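Home & Shared Shop Builds > Arms and Grippers
Thread: Ceiling-mount arm for our shop kitchen corner, sim is up and running!

Started by wafula_r
December 2024

OK, I've been sitting on this for weeks and I have to share. A few of us at the Hedby shop are building an arm that hangs from the ceiling and clears a table. Plates, mugs, cans, whatever people leave out. Before anybody drills into a joist we wanted the whole corner in simulation, and as of last night it loads, the objects fall and settle properly, and the arm goes where I tell it. I was grinning like a kid.

The table is a big pegboard surface so we can bolt fixtures anywhere. Budget for the real thing is $700, not counting the arm itself, which Imad already had. The sim side has cost us nothing but evenings.

First thing I rendered was a camera down close to the gripper, because I want to know how much table we can still see when the finger is right there.

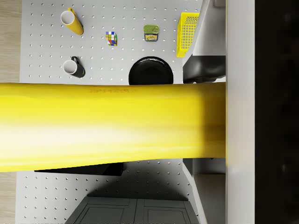

Lina Kanaan: Have you thought about putting the main camera on the wall and keeping the close one just for the last bit of the grasp? We fought with a gripper camera on our sorter for most of July. Whenever the finger was near the target, the detector lost the target. A second view fixed more than any amount of tuning did.

wafula_r
Yes! Two views is the plan now. That yellow finger takes a huge bite out of the middle of the picture. I lost half the black plate behind it. I also don't love the glare on it, so I may try a matte finish in the sim and see if the detector cares.

Sawsan Awwad
Following this one. Why the ceiling, though? I'd put it on a pedestal at the back of the table and be done. A ceiling mount means every wobble in the building ends up at your fingertips, and you need a ladder each time a screw works loose.

wafula_r
Fair, and I went back and forth on it. Two things sold me. People can walk up to the table from the front without a post in the way, and the arm can fold up high when we want the surface for something else. It can also swing over toward the drawer cabinet on the left, which I'd like it to open someday (someday!!). I set up a wide view so you can see the reach I'm talking about.
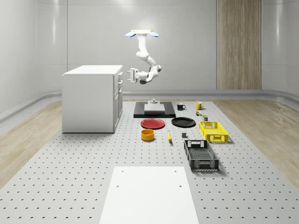 The mount plate is modeled on the bracket we plan to cut, so when I move it in the sim I'm moving the real bolt pattern too. Right now the plate sits 600 mm farther back than in my first sketch. In the sketch the elbow kept wanting to swing out over where a person would stand, and I didn't like that at all.

Sawsan Awwad
OK, the folding up part I'll give you. I still think you're going to hate the ladder.

Nuria Gashaw
Question about the objects. Are you giving them real weights or just leaving the defaults? A banana and a mug behave very differently when you pinch them, and default friction is way too kind. My sim grabbed everything on the first try and my real gripper dropped a bowl on my foot.

wafula_r
Ouch! Weights are from my kitchen scale, friction is still a guess. I'm going to tilt each thing on a board this weekend until it slides and work it out from the angle.

Imad Haddadin
Other half of the project checking in. I disagree with Wafula about plates, for the record. I think a parallel gripper is the wrong tool for a flat plate on a flat table and we should use a suction cup for those. He thinks we can catch the rim.

wafula_r
We can catch the rim! Both plates have a raised edge and I've got a slow approach from the side that looks really promising. Give me until the next shop night before you order any suction cups. I've kept the layout the same for all the test runs so the comparison is fair: plates in the middle, bowl and banana in front of them, crates over on the right.
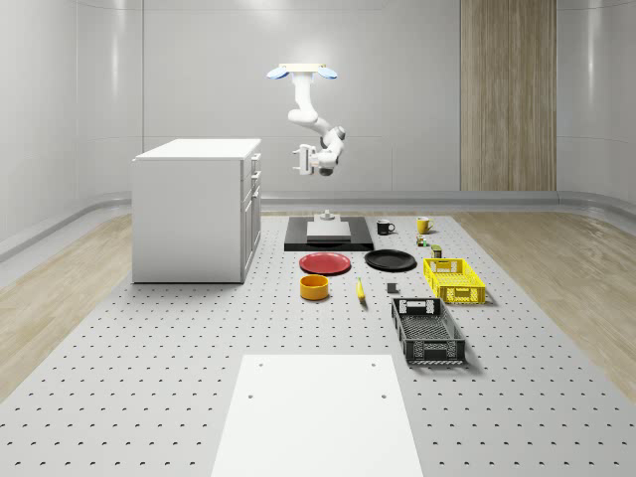 The crates are the drop zone. Mugs and cans go in the yellow one, everything else in the big dark one. I set the gripper to come back over the middle between moves and wait there, which makes it easy to stop things if a plan looks strange.

Lina Kanaan
I'm with Imad on suction, but I'd love to be wrong. Try a thin wedge on one fingertip so it can slip under the rim. We printed ours with a little flex in it.

Nuria Gashaw
Seconding the wedge. Also raise your crates a bit if the drops are landing hard.

wafula_r
Wedge is going on the printer tonight. Lina, can you post the file, or at least the angle?

Lina Kanaan
Will dig it up after work. It's on the old laptop.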